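About Dadard

Hi, I'm Cirilo Arellano, and Dadard is my website. If you landed here from a search, you were probably trying to get a stubborn phone to do something it didn't want to do, and I hope one of the guides sorted you out. This page is for anyone who wonders who writes all this stuff and whether they should trust it (fair question, ask it of every site that tells you to tap "Allow").

I started Dadard when my old phone stopped getting system updates. It was a perfectly good phone! The screen was fine, the camera was fine, but one app after another started refusing to open. I spent a whole winter figuring out how to keep it going – clearing out the junk that came with it, swapping the launcher for a lighter one, moving my photos off before the storage filled up again. I kept notes in a text file so I wouldn't forget the steps, and then my cousin wanted the notes, and then her coworkers did. Putting them online was easier than emailing the file over and over.

The site has 109 guides now. Most are about Android, with a small pile about tablets and a few about those streaming boxes you plug into a TV. I don't cover iPhones, partly because I don't own one and partly because plenty of people already do that well. If I haven't done a thing on a device I can hold in my hand, I don't write it up. That's the one rule I've never bent, even when a new feature is all over the news and I could get a lot of clicks by guessing.

How I test things

I keep eight phones in a drawer under my desk. The oldest is slow enough that I can make coffee while it boots, and I love it dearly, and it catches more problems than all the others put together. Every guide gets done start to finish on at least two of them, from different makers, because menus move around so much. What one company calls "Battery care" another one hides under "Device" and a third one splits over three screens for no reason I can see. When the wording is different, I put both versions in the steps.

I also do every guide a second time from my own written instructions, with no peeking at what I remember. It's boring and it takes an evening, but that's how I find the step I skipped. My favorite mistake was a guide on backing up text messages where I left out the part about actually pressing Save. It was up for most of a month before a reader very politely wrote in.

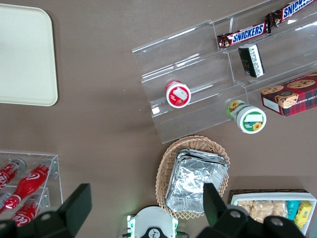
Old guides get checked too. I go back through the list starting in January and work my way down, and anything that no longer matches gets fixed or gets a note at the top saying which Android version it was written for. A few have been taken down completely. If an app changes hands and starts asking for permissions it has no business asking for, I pull my recommendation the same night and say so on the page.

How the site pays for itself

There are ads, and I know, I know. I keep them out of the middle of the steps, and there are no fake download buttons anywhere (if you ever see one, please tell me, because it slipped in through the ad network and I want it gone). I don't take money for app reviews. I get offers most weeks, usually beginning with "Dear Webmaster," and they go in the trash.

Some of you chip in through the tip page, and that covers the hosting bill. Thank you! It really does make a difference.

The newsletter

It's called Bernstead, after the street where I rented my first apartment, and it goes out once a month to 3,624 people. You get the new guides, a short list of what changed in the old ones, and one reader question that I answer at length. There's an unsubscribe link at the top instead of buried at the bottom. Your address doesn't get shared with anybody.

Getting in touch

Use the contact form, please. Tell me the phone model, the Android version (it's under Settings, then About phone) and what you've already tried. I read everything myself and I answer what I can, mostly late in the evening after 9 p.m. I can't unlock a phone for you or get into someone else's account, so please don't ask for that one.

Corrections jump to the front of the line. If a step is wrong on your phone, send me a screenshot and I'll get it into the guide with a thank-you at the bottom, unless you'd like to stay anonymous.

Recent guides
Move your photos to an SD card without losing the dates
Turn off preinstalled apps you can't delete
Why your alarm goes silent in Do Not Disturb
Set up a guest profile before you lend out your phone
Read your notification history
Free up space on a 16 GB tablet

Last updated: January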